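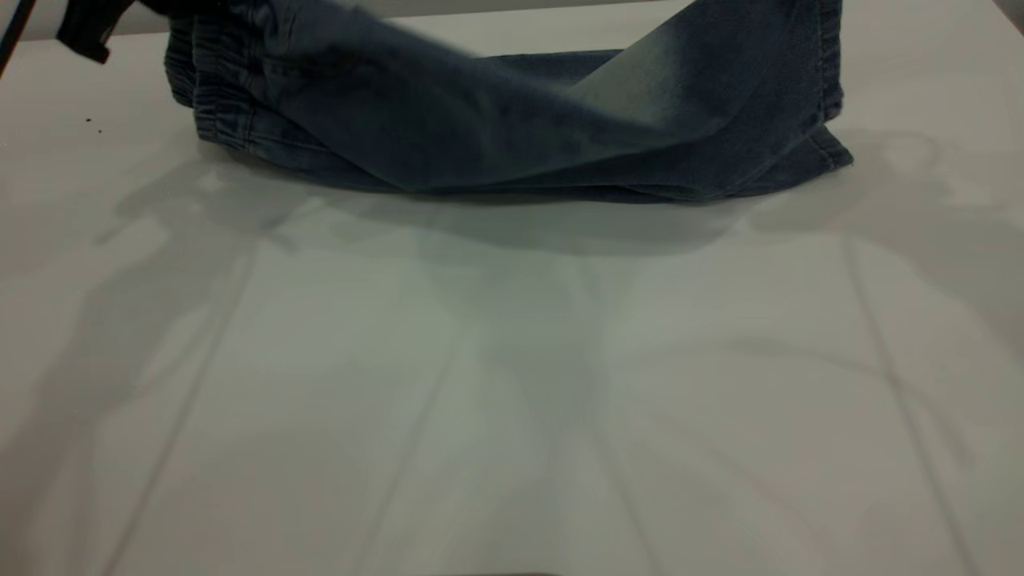
Figure 1. Pull-on jeans partway through being folded, elastic waistband at left, hem at right.

Folding Trousers That Do Not Want to Be Folded
Project report, Household Textiles and Storage, Bestcombe College
Rekha Sundaram
August 18, 2021

Reading time: 5 minutes
Print this page | E-mail this page

1. What I set out to do

My original proposal was called "Optimizing Garment Storage in Shared Student Housing." My advisor wrote "so, folding" in the margin, and we went on from there.

The question was small. Most folding guides assume a pair of trousers with a flat, obedient waistband, the sort with a zipper, a button and a proper crease. Pull-on jeans have none of this good breeding. They have denim legs, which stay where you put them, attached to a gathered elastic waist, which doesn't. I wanted to know which of the usual folds survives a week in a crowded drawer when the waist is elastic, and whether any of them is worth the trouble compared with stuffing the things in and leaning on the drawer.

I own a drawer that has been leaned on since April, so I considered myself qualified.

2. The folds

I compared three methods. The names of the second and third are mine.

The halves fold is what most people were taught. One leg goes over the other, the waist is brought down to the hem, and the result is folded again until it fits. Figure 1 shows dark blue denim in the middle of being folded, with the lower layer flat on the white tabletop and the upper layer lifted. It also shows my main problem, the waistband, which is bunched into ripples and puffed up when everything else is trying to be a rectangle.

The Brekstead fold, after my residence hall, starts at the waist. The elastic is pressed flat with the forearm and turned down over the seat of the jeans before the legs are brought up over it. The weight of the legs is supposed to hold it down.

The Chettiar fold is named for the shop where I bought my storage boxes. Their leaflet recommends rolling from the hem and tucking the roll into the waist. With elastic this works like a sock. It is also the only one of the three that my roommates would do voluntarily, and I have tried to keep that from influencing me.

3. How the trial was run

All the folding was done on a plain table, with each pair smoothed by hand first. No ironing was allowed. If a method needs an iron, it isn't a storage method, it's a hobby.

I did 164 folds in all, spread over the three methods. Each folded pair was measured for height with a ruler at its thickest point, placed upright in a drawer 40 centimeters wide, and left there. The drawer was opened and closed in the normal course of getting dressed, and by people looking for their own things in it. I checked each pair after four days and marked it as "held," "slumped" or "lost." Lost means that it had come undone, although in one case it means lost.

The test garments were a mix of pull-on jeans from the hall's lost property and from my own closet. The heaviest pair weighed 490 grams on the kitchen scale, which has since been wiped down at the request of everyone.

4. What happened

The halves fold made the neatest packages and the worst ones, depending on where the waist ended up. With the waist on the outside, the elastic slowly pushed the layers apart and the pair leaned on its neighbor. Put two of these side by side and they lean on each other, which looks like stability until somebody takes one. With the waist tucked inside, the package stayed closed but grew a lump in the middle, like a book with a spoon in it.

The Brekstead fold held better than I expected on the heavy pairs and worse on the light ones. Thin, well-washed denim doesn't have enough weight to argue with elastic. I had been rather proud of this fold and tested it more often than I needed to, hoping it would improve. It did not.

The Chettiar roll almost never came undone. It does take up more height than the other two, and it won't stand in a shallow drawer, so it had to lie down and be stacked, and whatever is at the bottom of a stack of rolls might as well be in another town. Two testers also reported that their jeans came out creased across the knee. One of them had to give a presentation in hers and mentioned it afterward in some detail.

5. Things that got in the way

The hems caused more bother than I had planned for. A cuff with a stitched hem is stiffer than the leg above it, and if it lands on top of the waistband, the two together make the thickest part of the package. Shifting the fold so that the hem stops a hand's width short of the waist fixed most of this. I found that out late, and the early halves folds were done the bad way. I have left them in the results — they are how most people fold, after all, including me.

I also asked testers to rate each method for ease. This was a mistake in survey design. One tester gave every method the same score and wrote "they are trousers" underneath. I've kept the sheet.

6. Recommendation

For a deep drawer or a box, roll them. For a shallow drawer, use the halves fold with the waist turned in and the hem stopped short, and accept the lump. The Brekstead fold can be used on heavy denim by people who enjoy it, and I believe that group is currently me.

If I did the work again, I would separate wide elastic from narrow. I had them all in one pile, and I suspect that the width of the band matters more than anything I measured. The Galar wardrobes going into the new hall have hanging space instead of drawers, so a follow-up would need to be done soon, or in somebody else's bedroom.

The measurement sheets are in the department office, in the bottom drawer. It sticks.

Print this page | E-mail this page

This site uses cookies to remember your preferences. By continuing to browse the student project pages, you agree to their use. Accept | Settings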